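Chapter 8
Gathering Examples by Hand

In this chapter
What counts as a demonstration
Choosing tasks and places
Hand-held grippers and what they record
Keeping, trimming and throwing away
Exercises and further reading

Up to now we have treated the training set as something that simply arrives. Chapter 7 began with a folder of recordings, neatly sorted, and went straight on to the fun of fitting a model to them. Now we go back a step, to the work of making those recordings in the first place. I think it is the most enjoyable part of the whole subject, and it is certainly the part where a beginner can do useful work on the very first afternoon!

A demonstration is one complete performance of a task by a person, stored in a form a machine can learn from. You could get one by steering a robot arm from a distance, or by pushing the arm through the motion yourself. Both methods work well, and both tie you to wherever the robot happens to be bolted down. A hand-held gripper lets you leave the robot behind. You carry the jaws, and a camera fixed above them sees much the same view that a robot's wrist camera would see later on.

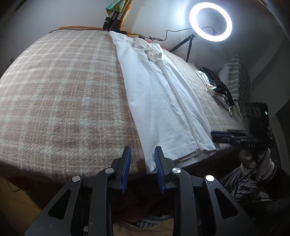

Clothes are a wonderful subject for this kind of work, and we shall come back to them all through the chapter. A wooden block has a handful of poses worth worrying about. A pair of trousers can lie flat, twist at the waist, hang over an edge or bunch up into a heap, and each of these calls for a different first grasp. With two grippers, one in each hand, a person sorts this out almost without thinking. The learner has to find the same skill in the pictures and the movements, so the examples need to show plenty of different starting points.

How many are enough? The Brollarbridge set, which we use in the exercises, holds 1,775 demonstrations of folding and laying out clothes, recorded in 148 different rooms. A smaller set called Batitz has 452, all from a single room. Train the same model on each and try both in a bedroom neither has met, and the gap is startling. Part of that gap comes from sheer size, of course (Exercise 8.3 asks you to separate the two causes), but variety of place matters a great deal. Lamps, wallpaper, striped bedding and trailing cables are all things a working robot will have to cope with.

We start in Section 8.1 with the grip itself: how fast to move, when to pause, and what to do when the cloth slips. Fumbles are worth keeping more often than you might expect, provided the person recovers and finishes the job. Before reading on, find a shirt and fold it slowly using only a thumb and one finger of each hand. Write down every moment at which you had to let go.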